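Search this site
Enter keywords

October 2020
Posted by Delia Matei

Filed under: Cell Upkeep / Minutes

Zercombe Automation Group
Minutes, Nalora cell maintenance meeting

Present: Delia Matei (minutes), Facundo Durán (chair), two technicians from the Skistoria line.

1. Previous minutes
Accepted with one correction. The spare wrist cable was ordered in March and has been received.

2. Gripper pads
Pads on the Nalora gripper were changed at 600 hours. The old pair showed wear on the inner face only. F. Durán proposed keeping the 600-hour interval and adding a visual check at 90 hours. Agreed.

3. Wrist camera
Lens cleaned and mount screws retorqued. Calibration was repeated after the work and the offset file saved under revision 159. Revisions before that one are not to be loaded on this cell. D. Matei will remove them from the controller.

4. Cable routing
The wrist cable still pulls tight at full rotation of the last joint. Slack to be increased and the joint limit left as is until the cable has been moved. Farías has quoted for a longer lead; delivery is around 3 weeks. Order approved.

5. Grip test on soft objects
Test to be repeated with the new pads at low closing force. Closing force and finger position to be logged for each grip. Wrist camera view attached.

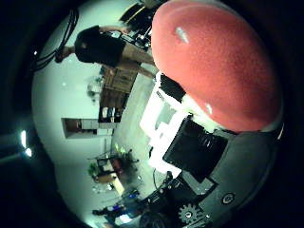
Does the camera have to be recalibrated every time the pads are changed?
Only when the mount or the lens has been touched. A pad change by itself calls for a new zero on the fingers, done with the gripper closed and no part in it.

6. Actions
D. Matei: remove old offset files; place cable order with Farías.
F. Durán: add the pad check to the service sheet; write up the grip test settings.
Skistoria technicians: reroute the wrist cable when the new lead arrives.

Next meeting to be set once the lead has been fitted.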